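About Gurnon

Gurnon started in the back room of a video rental store in Stemulbridge, with two people, one long shelf of box sets, and an argument about whether the third season of anything is ever the best one. We still haven't settled it. What we have now is a magazine and website all about television series: the new ones, the old ones, the ones that got cut off after half a season and left their fans hanging forever.

We love TV. We love opening titles that are too long to skip and too good to skip anyway. We love the episode where the whole cast gets stuck in an elevator. We love a supporting character who was only meant to be in the pilot and ended up carrying the show. If you have ever called a friend at midnight because you just finished a finale and somebody had to hear about it, you're our kind of reader (and please do write to us, because we want to hear about it too).

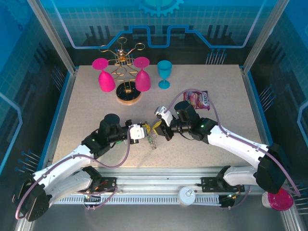 Issue 98

The printed magazine comes out four times a year, and you can pick it up in Stemulbridge or have it mailed to you. Every issue has one long feature about a single series, and by long we mean long – the kind of piece where we go back and watch everything again from the first episode, talk it over, disagree, and then watch the bits we disagreed about one more time. Around the feature you'll find reviews, a page on theme music, a page of letters, and our column on book-to-screen series, which is easily the part that gets us the most mail. People have strong feelings about hair color when they've known a character since fourth grade!

The website is quicker on its feet. Trailers, casting news, first looks, renewal and cancellation news, and recaps for the shows we're following week to week. Recaps go up the morning after an episode airs. For shows that drop a whole season at once, we write up two episodes at a time so that people with jobs and kids and a normal bedtime can keep pace with us. Spoilers stay below a clear line, and headlines never give away an ending. We're strict about that one.

How it began

Ludger Petersen ran the store, which was called Petersen and was known all over town for having the entire run of just about everything. Nele Hinrichs came in to rent the last disc of a detective series, found it was already out, and stayed at the counter for an hour talking over theories about the killer. She was wrong, but she was wrong in such an interesting way that Ludger asked her to write it down. He printed 50 copies, folded them by hand, and left them next to the register. They were gone by the weekend, so the two of them made another one, and that second issue already had a letters page in it.

The store closed, as stores like that did. The magazine kept going. Ludger edits the print side and looks after the archive, which is made up of old program guides, press kits, and a frankly enormous number of tapes. Nele runs the website and still writes about detective shows, and her record with the killers has improved a lot.
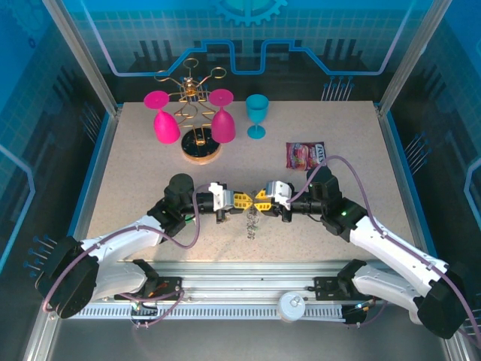
Nele says the letters page is the reason she never left, and that a good reader letter has changed her mind about more shows than any press screening ever did. Ludger thinks the feature should come first and the letters can have whatever space is left over. You can guess from the page count who tends to win.

What we cover

Scripted series, mostly. Family drama, comedy, mystery, science fiction, teen shows, period pieces, the big glossy ones and the little ones made for very little money with one good kitchen set. We have a soft spot for series adapted from children's and young adult books, and for reboots done with some affection for the original. We don't cover talent contests or sports, simply because other people do it so well and we would rather be watching a courtroom show.

We review from the whole season whenever we can get it. If we've only seen the first few episodes, the review says so at the top. There are no stars and no scores. We tried scores for a while and spent more time fighting over half points than writing, so they went.

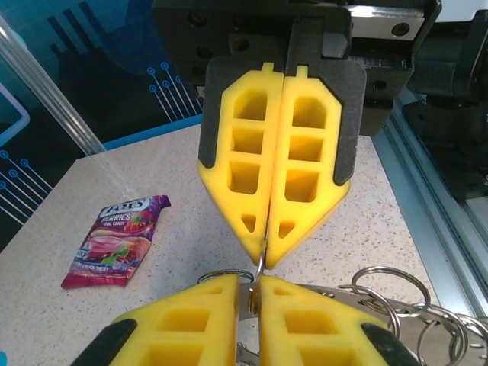 Older series get the same treatment as new ones. A show that has been off the air for decades is brand new to someone who finds it on a rainy Sunday, and some of our most-read pieces are episode guides to series that never made it past one season. If we can track down a writer or a costume designer or the person who built the diner set, we'll happily talk to them for as long as they'll have us.

Oneo, our viewing club

Once a month we get together and watch something on a decent-sized screen with the lights down. That's Oneo. It usually opens with a pilot, then a break for snacks, then a later episode of the same series, so that you see how far it traveled – sometimes a thrilling distance, sometimes straight into a ditch. Talking during the credits is encouraged. Talking during the episode gets you a look from Ludger. The new season of Oneo begins in September with an evening of first episodes picked by readers, and suggestions are open now.

Write for us

We're always glad to hear from new writers, including people who have never been published anywhere. Send a short note about one series you could talk about all night and one episode you'd fix if you could. Please don't send a finished piece first; we like to work on the idea together. We pay for everything we print and everything we post.

Corrections, letters, wild theories and requests for back issues all go to the same inbox, and Nele reads it over her first coffee.

Page last updated 25/08/2026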